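**Hand-held grippers: how many sets for a domestic tidying budget?**

**drorano_bench**
Drawing up the January order for our home-tasks work. Tidying only: bins, bedding, soft items off the floor. The quote from Allano is 1,840 per pair, jaws included, mounts extra. I can justify two pairs. My colleague wants four.
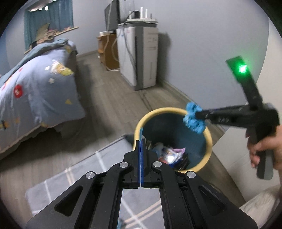

*Bin task, bedroom. Crumpled blue item held over the rim.*

Questions: is a spare pair worth it over a box of spare fingers, and has anyone costed consumables properly?

**pant_rig**
Two pairs plus fingers. Fingers and pivots are what you will be replacing. We budgeted for complete spares last time and they sat in a cupboard.

**kelpie77**
Disagree. If a linkage bends in someone's flat, you lose the whole visit. Travel and the home fee cost us more than the hardware did. Four pairs if you are working off site, two if everything is in one building.

**pant_rig**
A bent linkage is a ten-minute job with the right driver. Carry the driver.

**kelpie77**
It is ten minutes if the replacement plate is in stock. Mondmont quoted us 18 working days for plates. Check that before you sign anything.

**drorano_bench**
Allano say plates are a stock item but would not put it in writing. I will ask again. We are off site for most of it, so kelpie's point on visits stands.

**tallow**
Two things missing from your list. Batteries: one set charging, one in use, per pair. And props. Glossy wrappers and thin bin liners are cheap, but you want a fixed supply so that runs can be compared. Put it on its own line or it ends up on somebody's expenses.

**pant_rig**
Agree on batteries. Props I would leave to whatever is in the house.

**tallow**
Then you can't repeat a run – fine for variety, poor for testing a new jaw.

**drorano_bench**
Revised: three pairs, one box of fingers, two plate kits, double batteries, a small props line. The third pair only goes in if Allano confirm plate stock in writing.

**kelpie77**
Other way round, surely. If they can't confirm plates, that is when you need the third pair.

**drorano_bench**
Yes. Corrected in the sheet.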